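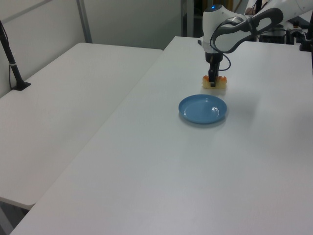

Ticket summary

Category: Furniture / worktables
Site: Vemthorpe, ground floor
Item: Watberg 700 worktable, white, plus white side table (Pernora)
Problem: side table top lower than main table top, gap between the two
Priority: normal
Status: closed, one part on order

Problem as reported

The two white tables are supposed to form one continuous surface for plating. They do not. The side table on the left sits slightly lower than the main table and there is a narrow gap between them. Plates slid from one table to the other catch on the edge of the main top, and crumbs and fruit pieces fall through the gap to the floor. The light blue plates are the worst because the rim is shallow and whatever is on them slides when the plate stops short.

The requester also states that the main table "feels off level" and asks whether both tables can be replaced with a single longer one.

Initial questions and replies

Asked: Did the step appear suddenly or was it there from the start?
Reply: Not sure. First noticed in July, after the floor was cleaned and both tables were moved out and put back.

Asked: Are the feet on both tables adjustable?
Reply: Main table yes. Side table has feet that look the same but two of them do not turn.

Asked: What is the heaviest thing kept on the side table?
Reply: The stand with the flat base plate. No complaints about the table flexing.

Log

9:10 a.m. - Measured both tops from the floor at each corner. Main table is at 700 mm at the front corners and two millimeters higher at the back. Side table is at 691 mm at the corner nearest the main table and 690 mm at the far front corner. Step between the tops is therefore nine millimeters at the front.

9:25 a.m. - Measured the gap. 35 mm at the front, slightly less at the back. The tables are not parallel. Main table is 2,020 mm long according to the Watberg sheet and the tape agrees.

9:40 a.m. - Checked the floor with a long level. There is a fall toward the wall. It accounts for the two millimeters on the main table but not for the step. Ruled out the floor as the main cause.

9:50 a.m. - Checked whether the side table had been assembled with the wrong legs. Leg length matches the Pernora sheet. Correct legs, feet screwed fully in.

10:15 a.m. - Tried turning the feet on the side table by hand. Two turn freely. The other two are seized. Applied penetrating oil and left it. Did not use a wrench at this point - the inserts are pressed in and will spin if forced.

11:30 a.m. - One seized foot released. The other, at the back, did not. Removed it with the insert. Thread is stripped.

11:45 a.m. - Fitted a temporary hard plastic shim in place of the missing foot and raised the remaining three. Side table now at 700 mm along the edge facing the main table.

12:05 p.m. - Lowered the back feet of the main table to take out the two millimeters. Confirmed with the level in both directions.

12:20 p.m. - Pushed the side table against the main table. It will not close fully because the corners of the side top are rounded. Along the straight part of the edge the gap is now under one millimeter. At the corners a small notch remains. This is the shape of the top and cannot be adjusted out.

Test

Slid an empty blue plate across the joint in both directions, ten passes each way. No catching. Repeated with a slice of sponge cake with fruit on top. Topping stayed in place. The surface of these plates is glossy and the underside is smooth too, so they will still slide easily if pushed hard. Not a fault.

Parts

Replacement leveling foot and insert ordered from Majimbun. They sell the foot in packs of 200 or singly, single ordered. Until it arrives the shim stays in. Do not drag the side table. Lift it, or the shim will come out and the back corner will drop.

Request for a single longer table

Declined for now. A longer top would not fit through the door in one piece. Can be reopened as a purchasing request.

Follow-up

- Fit new foot and insert, remove shim, recheck height at all corners.
- After the next floor cleaning, push the tables back together along the long straight edge and check the joint with a plate before use.
- If crumbs collecting in the corner notch are a problem, a joint strip can be cut to fit. Reply to this ticket to request one.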